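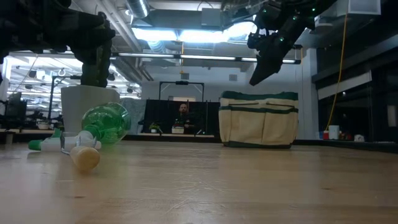 About Murkau

We make a two-armed robot kit for teaching and testing everyday hand work, and we love it more than is probably good for us. The kit is called Nallau. It comes as two arms with grippers, the mounts to hang them from, the cables, and the software to record a task and play it back. You supply the table.

Murkau began when Kyung-tae Bae and Miroslava Hudec were both repairing arms for other people and kept comparing notes on what broke. Cable strain, mostly. Then gripper pads, then somebody's homemade bracket. They built the first Nallau pair over one long August in a rented unit in Radstead, and we're still in the same building, though we've taken over most of the floor since then.

There are 11 of us now. Kyung-tae looks after the arms and joints. Miroslava runs the software side and answers more support mail than she needs to, because she likes finding out what people are up to. Seung-woo Yoon builds and tests every kit before it ships. Yetunde Bako plans the tasks, and Si-woo Bae (yes, Kyung-tae's sister) handles orders, shipping and the phone.

What we work on

Garden tools, kitchen things, laundry, desk clutter, parcels. A trigger sprayer is a wonderful thing to give a gripper! The body is round and wants to roll, the head is an awkward shape, and if it's lying on its side you have to decide which end to go for. A canvas tool bag is harder still. The top edge sags, the pockets open or they don't, and it sits a little differently each time you set it down. Yetunde has a shelf full of objects like these and she keeps adding to it.

We set our tasks up on ordinary wooden tabletops, scuffs and all, with the office lights on and people at their desks nearby. Most of our customers work in rooms like that, and we want to meet the glare and the background clutter before they do.

What comes in the kit

The standard Nallau set has two arms, two grippers, overhead mounts, a power unit, spare finger pads and a printed setup guide. The guide runs to four chapters and Seung-woo rewrites bits of it whenever a customer calls with a good question. You also get our task library, which has 300 recorded tasks in it at the moment. Every one was done by a person on our own benches, and you can edit them, slow them down or throw them out and record your own.

Kettani is the add-on service. We come to you, help you pick a first task, set up the bench and stay until your team can record without us. Some groups want a full week of this and some send us home after lunch - both are fine.

What it won't do

Nallau is built for light objects. It isn't meant for factory lifting, and it's slow next to a person who knows the job. Clear plastic still gives it trouble in strong light. Soft bags are better than they were a year ago, but we wouldn't tell you they're solved. If your project depends on one of these, write to us before ordering and we'll try your object on our bench first. Send two if you can, in case we squash one.

Who uses it

Colleges, mostly, along with small research teams and a few repair shops that got curious. We've shipped more than 804 arms so far, and the oldest ones are still in use at a technical school that now trains its own students to service them. We're very happy about that. Every screw on a Nallau arm can be reached with the tools in the box, and we sell single parts to anyone who asks.

Come and see us

Visits are welcome most afternoons from 2 p.m. Call Si-woo first so she can make sure a bench is free. Bring an object you'd like to see picked up, and wear shoes you don't mind standing in, as people tend to stay longer than they planned. Parking is behind the building, through the second gate.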